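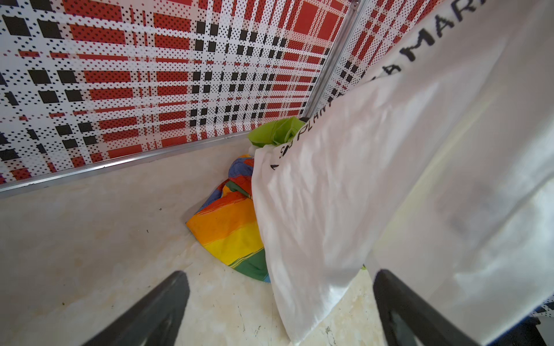 Daltora is hiring: Exhibit Fit-Out Technician (full time, Willosmont)

Daltora builds and installs temporary interiors for trade shows, traveling exhibits and store displays. We have 44 employees, most of them in the workshop and on install crews. We are looking for one technician to join the panel and finishing team starting in January.

The job is based at our workshop in Willosmont. You will spend more than half of your time there and the rest on site, mostly within a day's drive.

What you will do

You will prepare wall panels, trims, posts and floor edges for shipping, then put them up at the venue with a crew of three or four. In the shop, this means cutting aluminum profile to length, trimming and edging panels, applying printed film, checking parts against the drawing, and packing crates in the order they will be opened. On site, it means marking out the floor, setting posts plumb, hanging panels, closing corners and fixing whatever did not survive the truck.

You will also take walls down. Strike usually starts the evening a show closes and can run past midnight. Panels that can be used again are cleaned, labeled and put back on the racks. We keep 668 panels in stock and expect the racks to be in order when the next crew needs them.

Between shows there is repair work, some painting, and inventory. Everyone on the team takes a turn at driving the box truck and sweeping the shop floor.

Patterned work

A lot of our recent orders are for printed walls, with stripes, checks and plaids that have to line up from panel to panel and look right at the corners. If you have hung wallpaper, wrapped vehicles, laid patterned tile or matched cloth for upholstery, tell us about it in your application. You do not need to have done it with our materials. 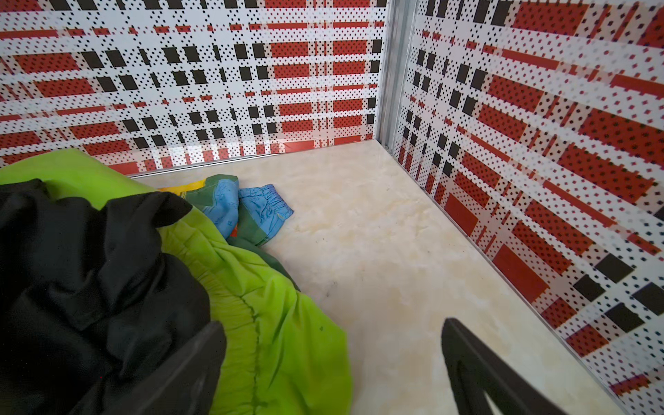 Printed plaid wall with a metal corner post.

What we need from you

– Two years of paid work in carpentry, sign making, display building, drywall, flooring or a similar trade
– Able to read a plan and an elevation, and to work in both inches and millimeters
– Safe and confident with a chop saw, track saw, drill driver and router
– Valid driver's license
– Able to lift 50 pounds and to work from a ladder or scissor lift
– Willing to be away from home for up to eight nights a month

Helpful, but we can teach it

– Applying film and vinyl, wet or dry
– Scissor lift certification
– Basic low-voltage lighting
– Spanish or Portuguese

Hours and pay

The normal shop day is 7:00 a.m. to 3:30 p.m. with a half-hour unpaid lunch. Install days vary. The schedule goes up two weeks ahead, and we do not change it without calling you first. Hours over 40 in a week are paid at time and a half.

Base pay is $2,972 every four weeks during the first three months. It goes up after that, depending on what you can do by yourself. Rosário Meireles will go through the pay steps with you at the interview, and you will get them in writing with any offer.

On the road we pay for a single room and a daily meal allowance. Travel time is paid, whether you are driving or riding. We also pay $200 a year toward boots and hand tools, starting on your first day. Power tools are supplied by the shop and should stay there.

Health insurance starts after 30 days. You get 12 days of paid vacation in the first year, plus public holidays. If a show falls on a holiday, you get another day off in its place.

Who you will work with

The panel and finishing team is led by Peninah Minja. Jhonatan Sánchez runs most of the installs and will be your lead on site. For the first six weeks you will be paired with one of them and will not be sent out alone.

How to apply

Send a resume and a short note to Rosário Meireles in the office. The note can be a few lines. Please include:

– The kind of work you have done most
– Two or three photos of finished work, with a line saying which part of it was yours
– The name and phone number of one person you have worked for
– The earliest date you could start

You can also drop off a paper application at the front desk between 8:00 a.m. and 3:00 p.m. Please do not go in through the loading dock, as trucks are moving there most of the day.

Interviews take place at the workshop and last about an hour. If we invite you back, the second visit is a paid half day on the shop floor. You will cut and fit a small corner from a drawing, and have time to ask the crew questions without a manager in the room. Bring safety shoes if you have them. We have loaners in most sizes.

We answer every application, usually within two weeks. The position stays open until it is filled. Applicants who wrote to us about the last opening are welcome to apply again and can ask us to reuse the same photos.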